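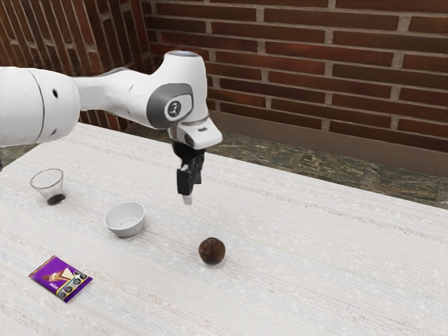
The task line said to put the fruit in the bowl. Socorro Guzmán read it, put her right hand around the controller and waited for the light on its side to go green.

She had been with Surkard since July. Before that she had worked the returns desk at a hardware store in Dulard, and before that she had raised two boys. The job came with a headset she didn't like, a controller on a short cord and a program called Billum that put her in the room with the brick walls. She had the headset on its hook and was using the monitor. Both were allowed.

The light went green. She moved her hand and the arm moved.

You had to go slowly. The first week she had driven the arm the way she would reach for something in her own kitchen, and the trainer had sent almost all of it back. Too fast, he wrote. It can't tell what you were aiming at. So now she came over the top of the fruit, stopped, and let the gripper settle. Then she lowered it. The fruit was brown and she had never decided what kind it was. Her son Rubén said plum. The sheet called it round_fruit_2.

She squeezed the trigger. The fingers closed on it and the fruit slid out sideways and rolled toward the edge of the table. She opened the fingers and went after it.

In the first month she would have hit the reset key. Then a note had come from the people at Arango who bought the recordings. They wanted the misses too, if the operator fixed them. They wanted to see how a person went back for a thing. She thought that was sensible. It was how she had taught the boys to tie their shoes, and neither of them had learned anything from watching her do it right.

She caught up with the fruit, turned the wrist a little and took it from the other side. It held. She raised it, carried it over to the bowl and let go low enough that it wouldn't bounce. The screen said 19 seconds. She pressed Keep.

The table put itself back. Glass, bowl, fruit, the purple packet. Each time they stood in slightly different places.

Her shift was 30 keeps. On a good day that was done by lunch. The packet was the hard one, when the task line asked for it, because it lay flat and the fingers wanted to push it along the cloth. You had to come at one corner. The glass was easy if you went for the rim. She had a page of this written down in a school notebook, in Spanish, and a girl on the night crew had asked for a photo of it, so now there was a copy in English too.

At ten she got up and made coffee. Rubén was at the kitchen table with his laptop open and his feet on the other chair.

"Are you winning?" he said.

"It's not a game."

"It looks like a game."

"You get paid for it and it's boring," she said. "Feet."

He took his feet down. "What happens when it learns?"

"They give me a different table."

"And then what?"

She put milk in the coffee. She had asked the trainer the same thing in the fall, and he had told her there were a lot of tables. "Then I show it that one," she said.

When she sat back down there was a message in the corner of the screen. The new policy was loaded in her room and she could run it if she wanted, before she went on. The operators got to do that now. Somebody had said they'd be more careful if they saw where it went. The policy had been trained on 3,000 recordings, from the whole crew, hers mixed in with the rest.

She typed in the same line, put the fruit in the bowl, and took her hand off the controller. She set it on the far side of the desk so she wouldn't grab it.

For a moment nothing happened. Then the arm swung out over the table. It was quicker than she was, and it went a little past the fruit and had to come back. It stopped above it – a full stop, longer than it needed. Then it went down.

It missed. The finger caught the side of the fruit and the fruit rolled, and the arm stayed where it was with its fingers shut on nothing.

"Go on," Socorro said.

It opened the fingers. It lifted, not very high, and moved over to where the fruit had ended up. Then it turned the wrist, a small turn to the left, and came down on the other side.

She leaned in. That was her turn. Most of the crew went straight back in from the top, she had seen them do it on the Thursday review, and the trainer had said either way was fine. She did it because of a jar lid, years ago, and a bad thumb. It had never been in the notebook.

The arm carried the fruit to the bowl and let it go too high. It bounced once and stayed in.

She ran it again. This time it took the fruit cleanly on the first try, so there was nothing to see. The third time it knocked the glass over on the way and kept going as if it hadn't. She wrote that down, with the time, and sent it to the trainer. Glass, she wrote. It doesn't know to go around. I can do some of those.

He wrote back before she had finished her coffee. Yes please. Put the glass in the way and go around it. Slow.

"Rubén," she called. "Come here and look at this."

"I'm busy."

"Two minutes."

He came and stood behind her with a piece of toast. She ran it for him, and it missed, and they both watched it open its fingers and go over to the other side.

"Huh," he said. "Why does it do that with its hand?"

"Hold the toast away from the keyboard," she said, and reached for the controller.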